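Three weeks with the Ernetti arm, and what I'd tell my brother-in-law

I promised a few of you I'd write up the Ernetti once I'd had a proper go of it, and then April got away from me, as April does, and here we are on Jun 21, 2025 with my notes still in a pile beside the kettle. So, a cup of tea, and let's get on with it.

For anyone new, I help run the packing side of a small grocery outfit in Firkthorpe (snacks, soft drinks, the odd gift hamper) and we've been looking for something to shift bottles from a belt to a basket without wearing out anybody's wrists. The Ernetti is a picking kit you rent by the month. You get the arm, the two-finger gripper, a little wrist camera, and a fellow called Marti on the other end of the phone, who is worth a good part of the fee on his own. Ours came to $700 a month, plus $454 for delivery and set-up, which I grumbled about and then paid.

I started it on orange pop, mostly out of stubbornness. A round bottle with a pinched waist is an awkward shape to hold, and the last kit we tried, the Trisdale, used to squeeze ours like a tube of toothpaste! 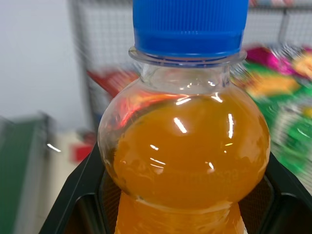 Orange pop in the gripper, as the wrist camera sees it.

What I like best is the padding on the fingers. It has a fine crosshatched pattern to it, and I've been able to keep the grip setting lower than I ever dared on the Trisdale (I still turned it up too far on my first morning, and I won't be telling you what colour my shoes were afterwards). Changing the setting is one slider and a save button. Finding the slider took me a good while longer, and I do wish they'd move it off the third menu.

Baskets are the part I'm less settled about.

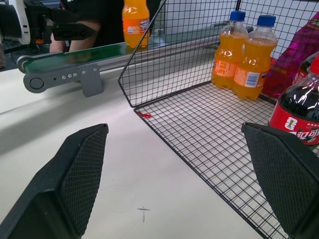
The wire mesh kind suits us because they're light and easy to rinse, but you have to teach the arm where the rim is, and if someone nudges the basket over a bit after lunch you get to teach it again. Maham Gondal, who set ours up with me, swears by putting a mark on the table and lining everything up from that. I've come around to her way of thinking. Mixed baskets are slower too, especially once there are soft packets in with the bottles, and I'd want a longer trial before I trusted it with the hampers.

By the counter in the software we've done 3570 picks so far, and I'd say some 600 of those were me fiddling. Would I rent it again? I already have, for another two months. If you're buying outright, ring Marti first and ask him about spare finger pads, as the price on the website is for one and you'll need the pair.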